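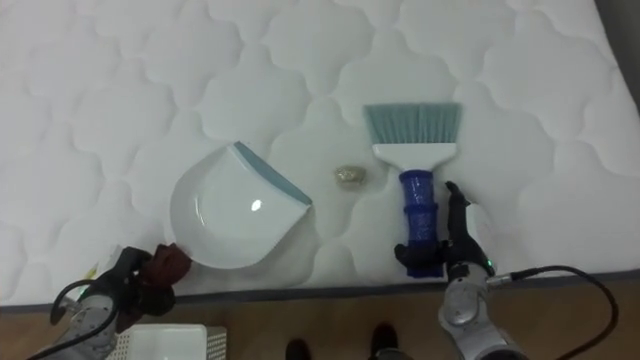 The Hundred Nights

A mattress used to be a thing you bought twice in your life, once when you married and once when your back gave out. You went to a store with a name like Atanasov & Sons, lay down in your coat next to a stranger, and said "hmm" at the ceiling while a salesman looked at his shoes. Six minutes later you owned it.

Now the mattress comes to you, rolled up like a sleeping bag, and you get a hundred nights to decide. This is meant to be generous. I have found it to be the most stressful arrangement of my adult life, and I once shared a checking account with my brother.

My trial began in November. The Flundine cost $1290, which put it between the Prekar, at an even $1000, and the Lostia, at $2000, and I picked it the way everybody picks the second-cheapest wine. I had read 423 reviews by then. Half the people said it was too firm. The other half said it was too soft, and one man gave it five stars but had not yet opened the box.

The first night I slept badly, but I was excited. The second night I slept badly and took notes. By the second week I was waking at 3 a.m. to ask myself whether I was comfortable, a question that nobody in history has answered yes to at 3 a.m.

For help I went to Blagoje Živković, who sold mattresses for most of his working life and retired before they came in boxes. He lives over a bakery and naps every afternoon on a couch he describes as terrible.
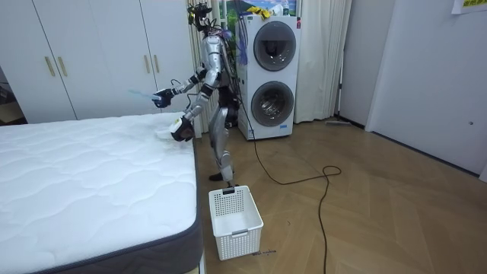

"People want me to say there is a secret," he told me. "There is no secret. It should hold up your hips and let down your shoulder. After that you are paying for the cover." He pressed a fist into his couch to show me, and the couch made a noise.

I asked him about firmness ratings, the one-to-ten scale that every company prints on its website. He laughed for quite a while. In his day there were three kinds, he said: firm, extra firm, and the one they sold to hotels. Customers who asked for extra firm got firm with a different label, and they sent him cards at Christmas.

What about the trial period? Here he got serious. He approved of it, as a salesman. Ten nights and a person might send the thing back. After a hundred, there are crumbs in it. The dog has a side. You would have to find the form, call the number, wait at home for a truck between eight and four, and then sleep on what in the meantime?

I went home and did what he said, lying on my side with a hand under my waist to feel for a gap. There was a small one. He hadn't told me whether that was good.

I am on night 71. My wife, who was never consulted about the notes, has slept beautifully since the box was opened and would like the lamp off.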